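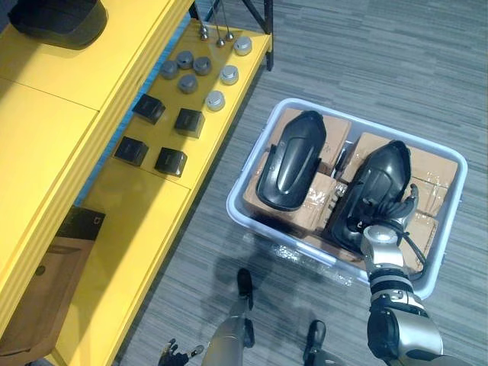
4. Stocking the shelf unit

4.1 Set the bin on the carpet beside the unit, long parts on top of the boxes. Leave room to kneel.

4.2 Small parts go on the second shelf, not the top one. Rods at the far end by the black post, upright on their bases. Round pieces next, then the four black squares in two rows of two.

4.3 Keep a finger gap between the squares. They get knocked when you reach past for the rods.

NOTE: Round pieces dont need to be in a straight line. Just keep them off the front edge.

4.4 Black curved parts go on the top shelf. Lay flat, raised lip along one side, never stacked. Limit for this shelf is 50 lb spread evenly.

CAUTION: Do not lean on the top shelf when reaching in to the one below. 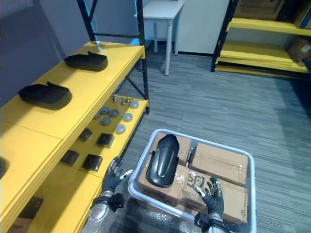

Papadakis
Parts room lead, Skurnum / Skendside site

4.5 Check the top shelf from the end of the unit. Anything hanging over, push back.

4.6 Cardboard boxes: bottom level only. Heavy ones first.

4.7 Write shelf code 1808 on the Tustitz stock card. Quantities too, seperate line for each part.

Missing parts: see section 5, page 38.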